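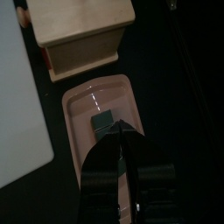
Prolau alarga a gama de embraiagens recondicionadas e abre nova linha em Mapplebeck

A Prolau, marca de componentes de transmissão do grupo Ellau, apresenta em junho a sua nova gama de embraiagens e volantes bimassa recondicionados para furgões e veículos comerciais ligeiros. São quase 3000 referências em catálogo, todas com garantia de 2 anos, e a equipa não esconde o entusiasmo com o que conseguiu pôr nas prateleiras!

Cada volante usado que chega à fábrica de Mapplebeck é desmontado por completo, lavado e medido. As molas e os casquilhos são sempre substituídos por peças novas. A superfície de atrito é retificada e o conjunto volta a ser equilibrado antes de seguir para embalagem - um trabalho paciente, feito por gente que gosta mesmo de mecânica.
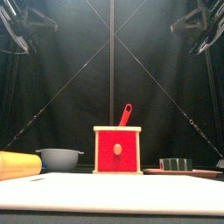 Duas garras robóticas sobre a mesa, com uma cortina preta ao fundo.

A grande novidade desta geração está no rolamento hidráulico. O vedante foi redesenhado depois de 25 oficinas parceiras terem comunicado fugas prematuras no modelo anterior, quase sempre em furgões de distribuição urbana, com muito arranque e muita paragem. O novo vedante trabalha com um lábio duplo e monta-se com as ferramentas habituais. Quem já instalava kits Prolau não precisa de mudar nada no procedimento, exceto o binário de aperto dos parafusos do volante, agora indicado na folha que acompanha cada kit.

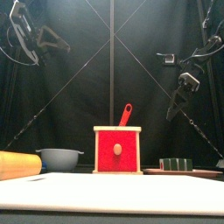 Dois braços robóticos; o da direita tem uma pequena unidade de sensor junto ao punho.

O armazém de Prudow passa a expedir também ao sábado de manhã, um pedido antigo das oficinas que fecham a semana com um carro no elevador. As peças usadas continuam a ser recolhidas na mesma entrega, sem marcação à parte, desde que venham na caixa de origem e sem óleo livre.

O kit mais pedido na fase de pré-encomenda, com a referência 2365, já está disponível nos distribuidores Ellau. O catálogo completo pode ser solicitado ao serviço comercial da Prolau ou levantado ao balcão em Mapplebeck e Prudow.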